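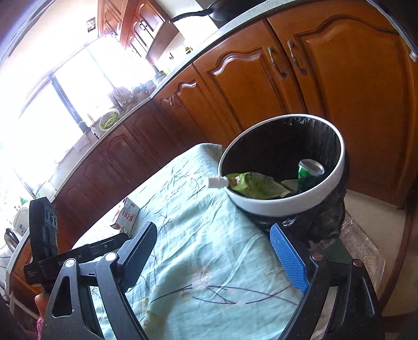

Apinya Yimyam wrote:
I'd get a second quote before you sign anything. A tooling charge that size for a plain flat bracket sounds high to me, unless they are building it to run a lot more parts than you need. Did they say whether it's a progressive die or single stage?

millrun_dave wrote:
They said progressive. The shop is in Valtley and the quote covers the die, first samples and a run of 15 thousand. Material is 16 gauge cold rolled. Two bends, three holes, one of them a slot. I don't expect to order more than that in a year, maybe less.

kestrel44 wrote:
Progressive is overkill for that volume. Have them laser the blanks and form them on a brake. You'll pay more per part but no big check up front. If the design changes you've only lost a bit of programming time.

Apinya Yimyam wrote:
I don't agree with that. With two bends the brake labor adds up fast at 15 thousand pieces. Somebody has to pick up every blank and gauge it twice. I'd look at a blanking die with the holes pierced in the same hit, then one form die. Two simple tools and any small press can run them.

kestrel44 wrote:
Depends on the shop. Ours has a brake with a decent back gauge and a guy who has been on it forever. We did a job close to this in January and it beat the stamping price by a fair amount. Smaller run than yours, I'll give you that.

millrun_dave wrote:
How much smaller?

kestrel44 wrote:
3 thousand.

Apinya Yimyam wrote:
That's a different job then.

toolcrib_ron wrote:
Question for the OP. Who owns the die? Read the quote again. Some shops charge you for the tool and then the fine print says it stays with them if you pull the work. I got burned on that with a job out of Grusside. Took nine weeks of phone calls to get my own die on a truck, and when it showed up the stripper plate was missing.

millrun_dave wrote:
Just looked. It says "tooling charge" and nothing about ownership. It also says maintenance is included but not for how long.

toolcrib_ron wrote:
Get both in writing. Ownership, and what counts as maintenance. Sharpening should be on them. Replacing a punch they broke with a misfeed should be on them too, but plenty of places will try to bill it.

pb_slater wrote:
What tolerance are you holding on the slot? If it's close to a bend line it will pull when you form it, no matter whose idea you go with. I've seen prints where someone put the same tolerance on everything because that's what the title block said.

millrun_dave wrote:
Yes, that's pretty much what I did. The slot only has to clear a bolt so I can open it up. The edge of it is close to the first bend.

pb_slater wrote:
Move it or open it up, then send the print out again. The price may come down without you asking. Also mark which side you want the burr on. They won't guess right.

kestrel44 wrote:
Agree on the burr side. I still say get a laser and brake price so you have something to compare.

Apinya Yimyam wrote:
No harm in asking for it. Try Wannasri for the two-die version, they quote small tools. Narnby might too, but they were slow to answer last time I sent them anything.

millrun_dave wrote:
OK. Print is revised and I've sent it to both, plus the original shop with the ownership question. Will post the numbers when I have all of them.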